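Kitchen counter helpers wanted – paid sessions at our Estcombe test kitchen

Do you have opinions on where the toaster should live? Then we would love to hear from you! We are looking for 28 people who cook, snack or simply make a lot of toast at home, to come and spend 2 hours putting a countertop in order the way you would do it in your own kitchen. You'll sort canisters and jars, decide what goes in the drawer and what stays out, and set up a snack board you'd be happy to put in front of a friend.

The counter, with its jars, toaster and cutting board:

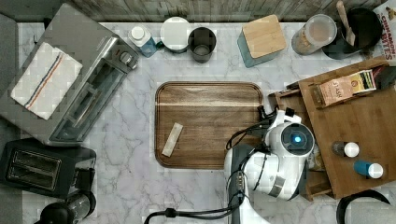
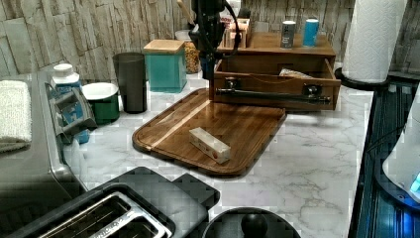
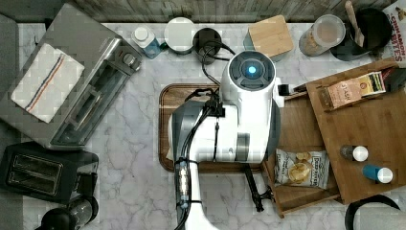
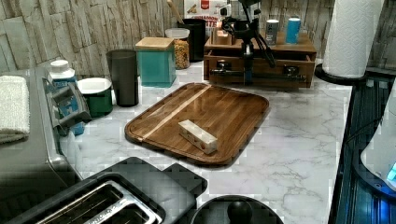

You don't need to be a tidy person, and please don't practice beforehand – we're just as fond of clutterers as we are of folks who line up their spice jars. Sessions run in the morning or the afternoon, whichever suits you, and there's always coffee. Let us know about any nut or dairy allergies when you write.

To sign up, send a few lines about your own kitchen to Raghda Qudah or Tâm Phùng at the Estcombe front desk by September 6, 2026. Parking is free behind the building.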